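Salt, and the people asked to eat less of it

When Hedvig Kvam started running her blood pressure clinic at the Amundsen health centre, she had a stack of leaflets and a 20-minute slot for each patient. The leaflets said to cut down on salt. Most of the people who came in said they already had.

Kvam is a nurse who has worked with heart patients for 21 years. She began asking them to write down everything they ate for five days, brand names included. Few of them were adding much at the table. The salt was in the bread, the stock cubes, the ham and the ready-made sauces, and it was going in well before anyone sat down to eat.

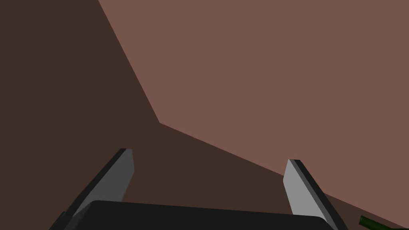
Does it help to stop adding salt at the table?

It helps a little, but for most people the larger share comes from food that was salted before they bought it. Changing the bread or the soup you eat every day will usually do more.

Her notes became a small project called Jelora, which has been running at the centre since October. So far 587 patients have joined. Each has a home blood pressure monitor on loan and fills in a food diary for the first week. They come back after a month to go through both with a nurse.

The diaries are not always easy reading. One man had soup from a packet at lunch every day and had never looked at the back of it. A retired bus driver had given up crisps two years earlier and replaced them with olives and salted crackers. Kvam doesn't tell people off. She picks out one item, the one that turns up most often, and asks what they could have in its place.

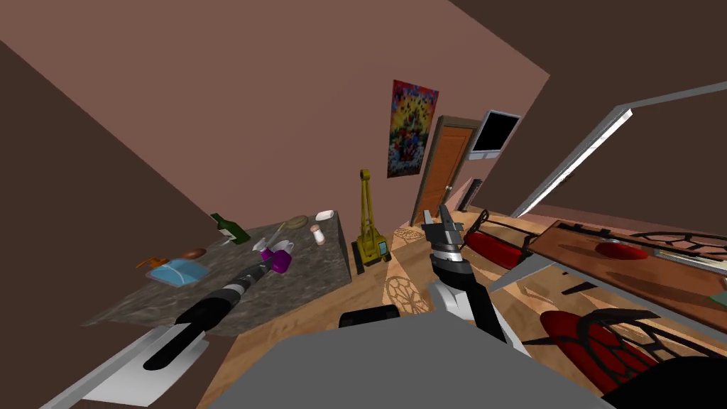 Measuring at home

Readings taken in a clinic can run high. People have hurried from the car park, or they are nervous, or they have been talking in the waiting room. Patients in the project take two readings in the morning and two in the evening, sitting down with both feet on the floor and the arm resting on a table. They are asked to leave half an hour after coffee or a cigarette.

The cuff matters too. A cuff that is too small gives a reading that is too high, and the centre had to order a second batch in the large size after the first month. Kvam would like every patient to be measured for a cuff
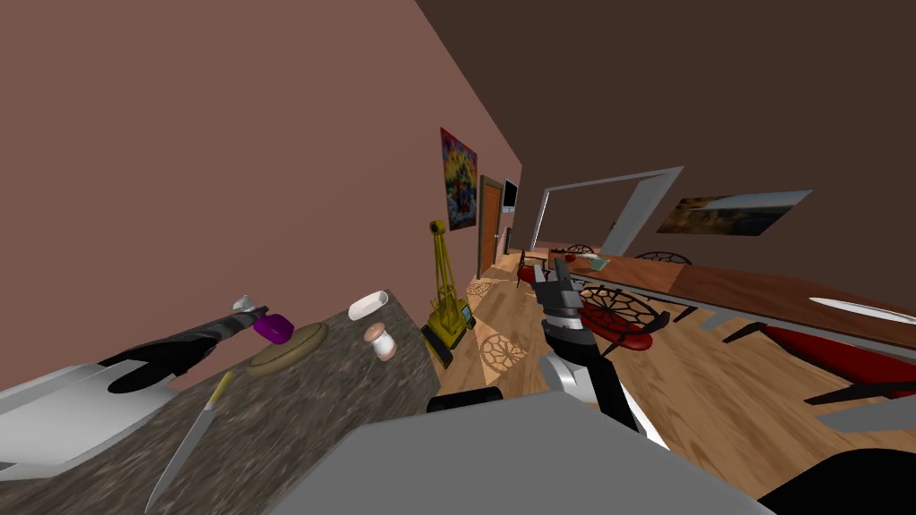 before being sent home with a monitor, but the clinic is short of staff and it does not always happen. Patients who buy their own machine are told to bring it in once so it can be checked against the one on the nurse's desk.

Nobody is asked to stop taking tablets. Changes to medicine are left to the doctor, who sees the home readings alongside the diary. Patients with kidney disease are told to speak to the doctor before using a salt substitute, as many of these contain potassium.
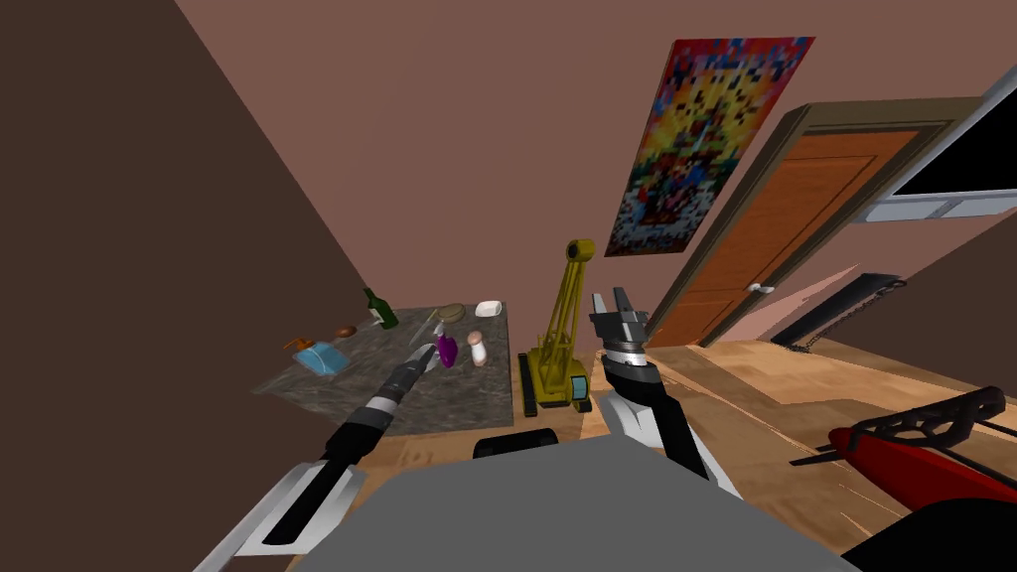
Kvam's advice on cooking is short. Taste the food first, use pepper, lemon, vinegar or herbs, and give it a few weeks for the palate to adjust. She also asks people to look at what has collected within reach of where they cook. A group of small objects like the one on the speckled surface here builds up in most homes, and if the salt is among them it gets used out of habit. Moving it to a cupboard costs nothing.

The centre has money to keep Jelora going until the autumn. Kvam wants to spend part of it on evening appointments for people who work shifts, who have been the most likely to miss the second visit.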